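Brasum 28 adds scheduled publishing for nested entries

The content management system Brasum has reached version 28, with scheduled publishing now available for nested entries as well as for whole pages. Until now, a date set on a page applied to everything inside it, and editors who wanted a single section to go live later had to keep it in a separate draft and merge it by hand.

In the new version each nested entry has its own "Publish from" and "Publish until" fields. Both are optional. If they are left blank, the entry follows the page it belongs to. If the page itself is unpublished, dates on its nested entries are ignored. Times are stored in UTC and shown in the time zone of the editor's account.

The scheduler has been moved out of the main process and into a separate service called Zalline. It checks the queue every 53 seconds and handles up to 1000 entries per run. Entries over that limit are carried to the next run in order of their publish date. Sites hosted by Idetti get the service automatically. Self-hosted sites need to start it with the supplied configuration file.

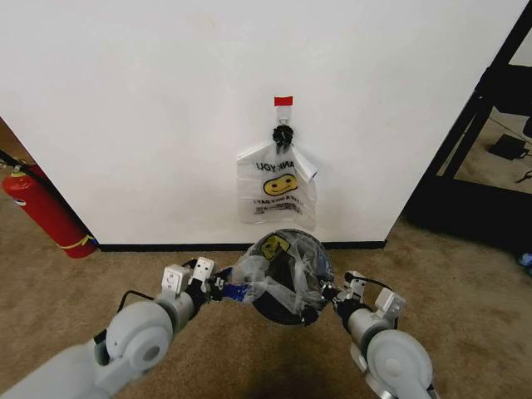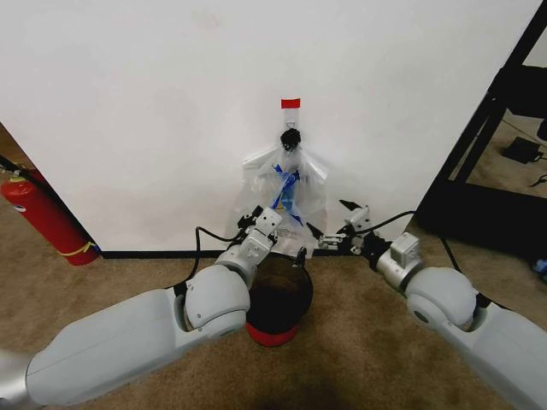

Field labels are the second area of change. A label can now hold up to 95 characters, and the editor no longer shortens it in the sidebar unless the column is set to a fixed width. Where it is shortened, the cut is made at the end of the text and the full label appears on hover. Earlier versions cut from the start when a right-to-left language was active, so a label could be left like the lettering on the bag on the wall, where "ANK YOU" is what remains to be read. Stored values were never affected, and no migration is needed for existing labels.

Leopold Zaugg, release manager at Hämmerli, the company behind Brasum, said the label fix had been planned for the previous version but was held back until the sidebar code was replaced. "The old sidebar measured text before the font had loaded," he said. "Any fix on top of that would have failed on slow connections."

Plugins that read the publish date directly from the page record should be updated to use the new date method. The old property still works in version 28 but writes a warning to the log. It will be removed in November.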